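Reports > Growers' Programme > Linseed and Hemp Seed > Second Progress Report

Search this site Enter keyword Go

Mevar Oilseed Growers' Association
Second progress report to the Arnari Fund, period ending December

The Association submits this report under the terms of the grant for the linseed storage and marketing project.
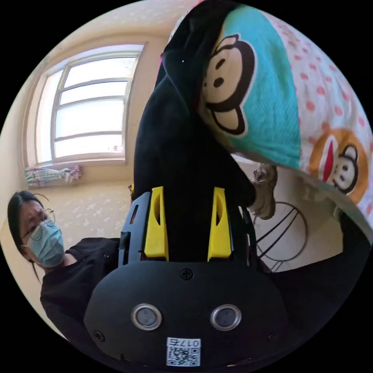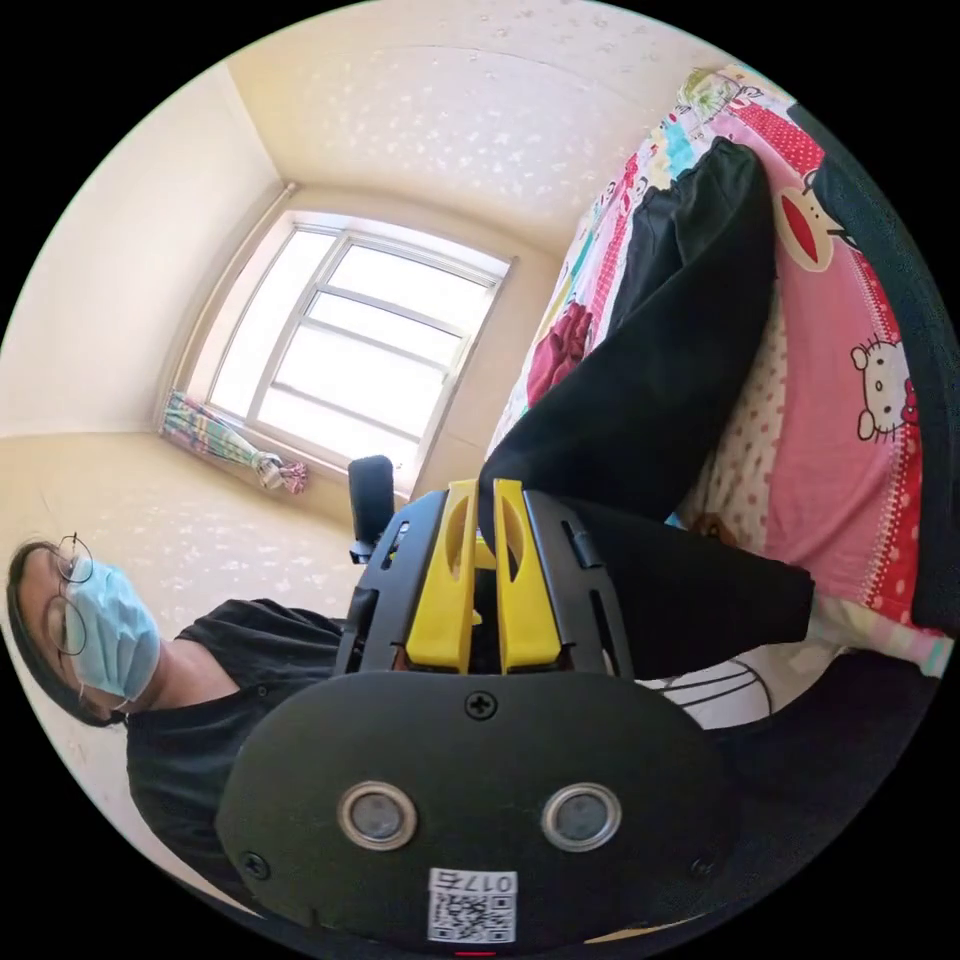
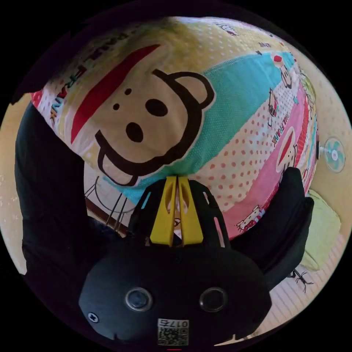

A member from the Drimik side wrote in response to the draft of this report that the drying charge ought to be settled before any further growers are admitted, and that the draft passed over the matter too quickly. The point is accepted and section 2 has been expanded.

1. Deliveries
Growers delivered 500 tonnes of cleaned linseed to the Mevar store during the period, against a target of 400 tonnes. Hemp seed deliveries have not yet begun. The crop was sown late at Drimik and the first lots are now expected in the next reporting period.

2. Drying and storage
The store has room for 1000 tonnes. Seed is accepted only after a moisture test at the gate, and lots that fail are sent to the dryer at the grower's cost. Several growers have objected to the present flat charge, under which a lot slightly over the limit costs the same to dry as a very damp one. The Association proposes a charge in two bands and will put this to members before the next intake. No change to the grant budget is requested.

3. Sales
The greater part of the linseed was sold to Claeys for crushing under the contract reported previously. Payment was received within the agreed 40 days. A smaller quantity of brown seed was held back for bakery buyers, who require a higher standard of cleaning. Two such buyers have asked for samples. Prices offered by them are better than the crushing price, although the cleaning losses reduce the gain to the grower.

4. Matters outstanding
The second cleaning line has been ordered but not delivered. The supplier has given a revised date, and the instalment set aside for this item remains unspent. The Association asks the Fund to agree that it be carried forward.

The written guidance for growers on seed-borne disease is complete except for the section on hemp, and will be sent to the Fund with the third report.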